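The Case for the Plain Cup in Shared Rooms
Opinion
2018-07-08

Organizations that provide shared rooms to the public give careful attention to chairs, lighting and floor coverings. They give very little to the cup. It is commonly bought last, from whatever remains in the budget, and replaced without discussion when the shelf runs low. The position taken in this essay is that the drinking cup deserves a place in the furnishing plan, and that in most shared rooms the right choice is a plain, light, reusable one.

The question came up during the June review of the Grinus reading rooms. The purchasing record for the previous year showed 2,635 single-use cups across 7 rooms. The cost was modest. The volume of waste was less so, and the bins in the two smaller rooms had to be emptied twice on busy afternoons. A set of 80 reusable cups was proposed in their place, and the proposal met more resistance than its size would suggest.

The first objection concerned appearance. The tables in the main room are of dark wood with a strong grain, chosen at some expense, and several members of the furnishing panel felt that plastic had no business on them. Glass was suggested, as was the heavy stoneware sold under the Dollinero name. Both are handsome. Both are also hard, and a stoneware base set down without care will mark a polished surface within a season. A visitor who is reading does not look at where the cup is going.

The second objection was that a light cup tips over. It does, and any fair account must admit it. An elbow, a closing book or a sleeve is enough.
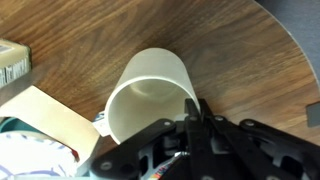 Yet the consequences should be weighed along with the frequency. When a light cup goes over, the usual result is a spill that can be dealt with by one person and one cloth. When a glass goes over, there may be a spill and broken pieces as well, and the table has to be cleared while the floor is checked. Rooms used by children and by older visitors should not have to plan for the second kind of accident. A tabletop with a sound finish can take water for the minute or two before it is wiped. It cannot take back a chip.

There is a further point about color. Strong colors and printed logos were offered by two suppliers, Jacobs and Zeltard, and the panel was at first inclined to accept a printed cup. This writer would advise against it. Printing wears in the dishwasher, and a worn logo makes a clean cup look dirty. A pale, unmarked cup shows coffee stains early, and staff can take it out of use before a visitor complains. It also sits quietly on dark wood, and the furniture remains the thing one notices – as it should, given what was paid for it.

None of this works without washing. A reusable cup that is rinsed and put back is worse than a disposable one, and a room with no sink or dishwasher nearby should not adopt the scheme until that has been settled. Cups should be stored upside down on a ventilated rack. Stacking them while damp is a common fault and leads to a stale smell that visitors rightly dislike. Cups with scratched interiors should be withdrawn.

The larger reading rooms, with a combined attendance of 2,000 in a good month, will need a second rack and a clear return point near the door. Visitors are generally willing to carry a cup back if they can see where it goes. A small sign at table height has served better than a large one on the wall – the panel may wish to settle the wording before the new cups are ordered.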